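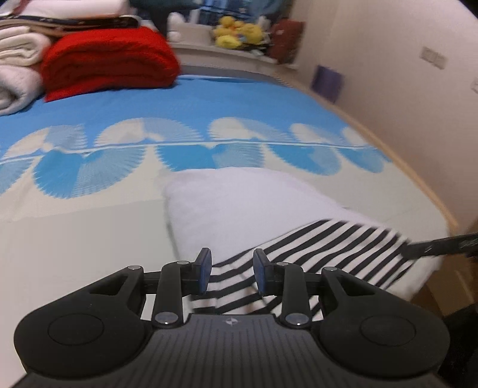
**Was untersucht das Projekt Zurneo?**

Zurneo untersucht, ob ein Roboterarm das Greifen und Ablegen von weichen Textilien lernen kann, wenn alle Lernbeispiele von Menschen mit einem Handgreifer aufgenommen wurden. Während der Aufnahme ist also kein Roboter nötig. Erst das fertige Modell läuft auf dem Arm, und dort messen wir, wie gut es funktioniert.

**Warum gerade Textilien?**

Eine Tasse hat immer dieselbe Form, ein Tuch hat jedes Mal eine andere. Es fällt, es knickt, es bleibt an einem anderen Stoff hängen. Für die Planung mit klassischen Modellen ist das schwierig, weil man den Zustand des Stoffes kaum vollständig beschreiben kann. Wir wollten wissen, wie weit man nur mit Demonstrationen kommt.

## Zu den Daten

**Wie viele Demonstrationen gibt es?**

Geplant waren 2.000 Demonstrationen. Nach der Kontrolle sind 1.931 im Datensatz geblieben. Die übrigen haben wir entfernt, meistens wegen einer verlorenen Positionsschätzung, in einzelnen Fällen auch wegen eines Fehlers in der Zeitmarkierung.

**Wo wurde aufgenommen?**

In 17 bewohnten Wohnungen, und zwar in Schlafzimmern und Wohnzimmern. Wir haben die Teilnehmenden gebeten, vorher nicht aufzuräumen und die eigene Bettwäsche zu benutzen. Im Labor hatten wir zuerst nur einfarbige Laken, und das Modell, das daraus entstanden ist, war in einem normalen Schlafzimmer fast nicht zu gebrauchen. Diese Labordaten gehören nicht zum veröffentlichten Datensatz.

**Was genau wird bei einer Demonstration gespeichert?**

Das Kamerabild am Greifer, die Öffnungsweite der Finger und die geschätzte Lage des Greifers im Raum. Ton wird nicht gespeichert. Kräfte an den Fingern messen wir in dieser Version ebenfalls nicht, obwohl das oft gewünscht wird (siehe weiter unten).

**Stören gemusterte Stoffe?**

Für die Positionsschätzung sind Muster eher eine Hilfe, denn auf einem glatten weißen Laken findet das Verfahren wenige Merkmale. Für das Modell selbst ist es komplizierter. Bei Streifen kann es passieren, dass eine Kante zwischen zwei Farben wie eine Stoffkante behandelt wird. Der Greifer schließt dann mitten auf dem Tuch und bekommt nur eine kleine Falte oder gar nichts zu fassen.

## Zur Methode

**Wie wird das Modell trainiert?**

Wir verwenden Imitationslernen. Das Modell bekommt die letzten Bilder und die letzten Greiferpositionen und sagt eine kurze Folge von Bewegungen voraus. Davon wird nur der erste Teil ausgeführt, danach wird neu berechnet. Unsere Implementierung heißt Unum, weil ein einziges Netz alle Aufgaben übernimmt: Ecke greifen, Tuch anheben, Tuch ablegen, Falte glätten.

**Wie kommt die Bewegung der Hand auf den Roboterarm?**

Am Arm ist ein Greifer mit gleicher Fingergeometrie montiert, und die Kamera sitzt an derselben Stelle. Das Modell gibt die Bewegung relativ zum Greifer aus, sodass die Bauart des Armes zuerst keine Rolle spielt. Eine Grenze bleibt trotzdem: Manche Bewegungen, die für ein menschliches Handgelenk bequem sind, kann der Arm nicht erreichen. Ein Filter mit dem Namen Badance prüft deshalb jede Demonstration auf Erreichbarkeit und gibt den unerreichbaren Abschnitten beim Training weniger Gewicht.

**Muss man für Badance die Kinematik des eigenen Armes kennen?**

Ja, man braucht eine Beschreibungsdatei des Armes mit den Gelenkgrenzen. Wenn diese fehlt, kann man den Filter ausschalten. Das Training läuft dann normal durch, aber man sollte bei den ersten Versuchen mit niedriger Geschwindigkeit arbeiten.

## Zu den Ergebnissen

**Wie gut funktioniert es auf dem Roboter?**

In Räumen, die nicht im Training waren, liegt die Erfolgsquote für »Tuch aufnehmen und neben dem Kissen ablegen« bei 57 Prozent. Als Erfolg zählt nur ein Durchgang ohne Eingriff eines Menschen. Das ist für eine praktische Anwendung zu wenig, und wir behaupten auch nichts anderes.

**Was sind die häufigsten Fehler?**

An erster Stelle steht der doppelte Griff: Die Finger fassen das Tuch und dazu auch das Laken darunter, und beim Anheben kommt beides mit. Danach folgt der zu hohe Griff, bei dem die Finger knapp über dem Stoff schließen. Ein dritter Fehler tritt beim Ablegen auf, wenn der Stoff am Fingerbelag haftet und der Arm ihn wieder mitzieht.

**Wurde mit anderen Verfahren verglichen?**

Bis jetzt nur mit einer älteren eigenen Variante, die für jede Aufgabe ein getrenntes Netz hatte. Beim Aufnehmen war sie gleich gut, beim Glätten schlechter. Ein Vergleich mit fremden Verfahren auf derselben Hardware fehlt noch. Wir halten es für besser, ihn sauber zu machen als schnell.

## Praktische Fragen

**Kann ich die Daten verwenden?**

Für Forschung und Lehre ist das möglich. Man füllt das Formular auf der Projektseite aus und bekommt danach einen Zugang zum Server Aksoy. Die Daten dürfen nicht weitergegeben werden, weil es sich um private Räume handelt. Gesichter und lesbare Dokumente haben wir vor der Freigabe unkenntlich gemacht. Wer trotzdem etwas findet, soll uns bitte die Nummer der Demonstration melden.

**Welche Version soll ich nehmen?**

Immer die neueste. In der Version vom Oktober war die Öffnungsweite der Finger bei einem Teil der Dateien um ein Bild verschoben. Wer damit trainiert hat, sollte das Training wiederholen.

**Kommt eine Version mit Kraftmessung?**

Wir arbeiten daran. Der doppelte Griff lässt sich vermutlich schwer allein mit der Kamera erkennen, und ein Sensor im Finger könnte den Unterschied spüren. Einen Termin können wir noch nicht nennen.

**An wen wende ich mich bei Fragen?**

An Ataberk Uysal, über das Kontaktformular der Projektseite. Bitte immer die Versionsnummer des Datensatzes angeben.

Stand dieser Seite: 12. Januar 2026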